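Primville lab adopts written rules for tabletop robot work

PRIMVILLE — The robotics lab at Adeleke Technical College will require a written setup sheet for every tabletop manipulation task starting in August, under rules approved by its safety and methods group.

The sheet must list the work surface, the objects on it, the tool fitted to the arm and the top speed allowed. Two people have to sign it before the arm is powered on, and one of them must be someone who did not write the program.

"We had good habits, but they lived in people's heads," said Folasade Okafor, who runs the lab. "A new student couldn't look them up."

The rules also cover record keeping. Logs from each run must be kept for 24 months, including runs that were stopped early. Any task that passes 1,000 runs gets a fresh inspection of the tool and its mount.

Colored blocks remain the standard objects for contact tasks, in which the arm works close to a surface at low speed. 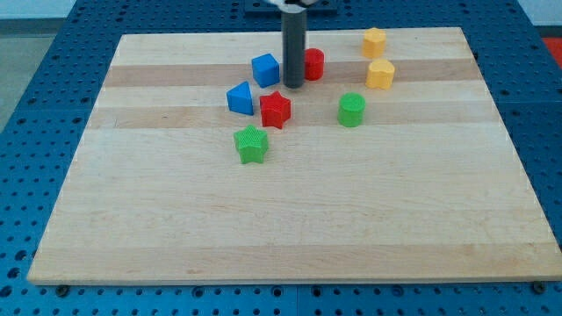
Clifford McKinnon, who drafted the section on contact tasks, said groups may still choose their own layouts as long as the starting positions are written down. Changes made partway through a session need a new sheet.

The college has set aside $4,000 for training. Staff at Diltby, a nearby parts maker, will attend the first session and may adopt a version of the sheet for their own test benches.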